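Chiu Two-Arm Table Kit
Planning notes for buyers, from the Dorbridge equipment desk

We love this kit, and most of the questions we get about it come from people working out what to put in next year's budget. So let's start with the shopping list. The Chiu kit covers two arms, two mounting plates, two parallel grippers, a teach pendant for each arm and a small camera for the wrist. The table is yours to supply, and so is whatever you want the arms to handle.

Ask Pui-shan Chu in our office for the drawing before you order a table! She'll send the bolt pattern and the reach for both arms on one sheet, and you can lay it out on the floor with tape and walk around it. Plan on a side table too. Pendants, power bricks and spare cable eat up far more room than you'd think.

Bottles and a wire rack on a taped paper grid, two arms sharing the job: 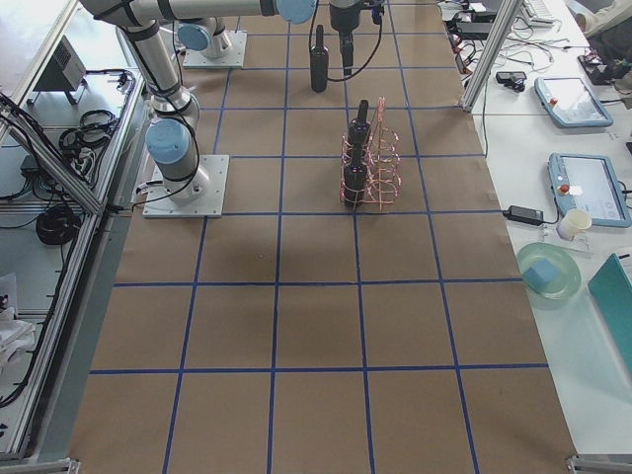
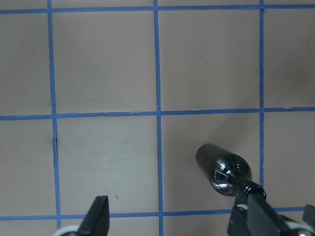
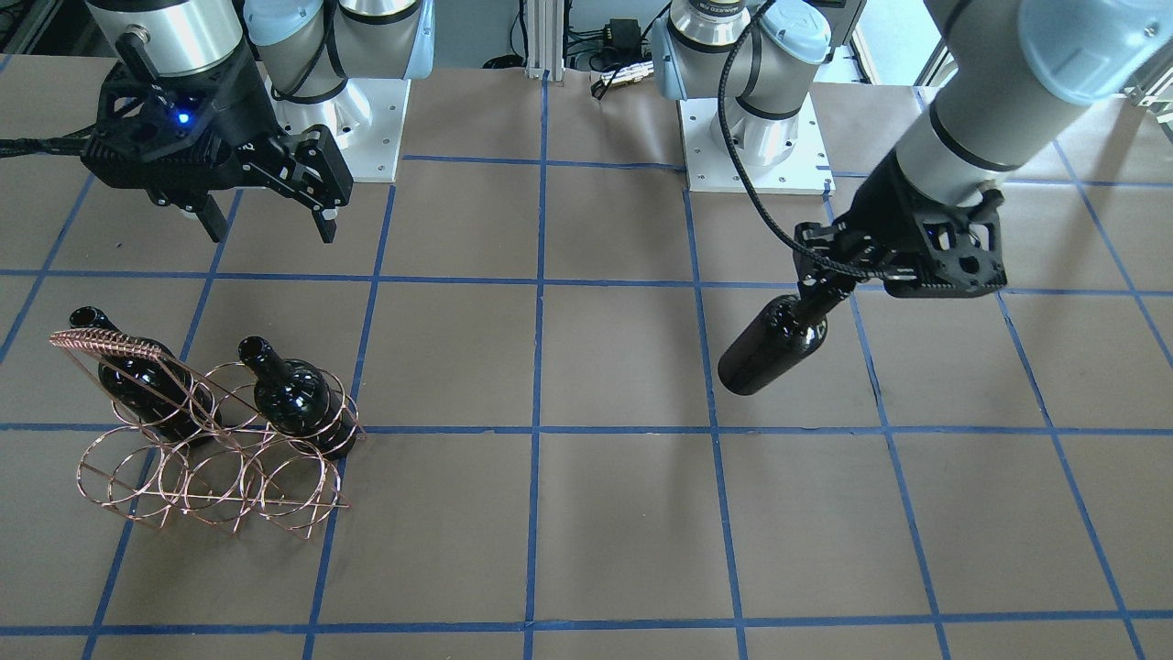 Surface covering is the cheapest line in the whole budget. A roll of kraft paper and a few rolls of blue tape cost next to nothing, and you can relay the grid whenever the old one gets scuffed. Set aside roughly $200 a year for paper, tape, cable ties and test objects, and you'll be comfortable.

Spare fingers are worth ordering with the kit. One set for each gripper is $558, and they ship in the same crate if you add them at the start. Ordered later, they come from the Flusier warehouse and take 3 to 4 weeks.

Power and cabling: keep the cable runs long enough for the arms to swing through their full range (we like a generous loop at the gripper end). Both arms can share one controller shelf under or beside the table.

If you already own an Astus frame, the plates fit it with the adapter set, so leave the new frame off your quote.

Quotes for October delivery close on 8th September. Send us your table size, the heaviest thing you plan to lift and the number of people who need training.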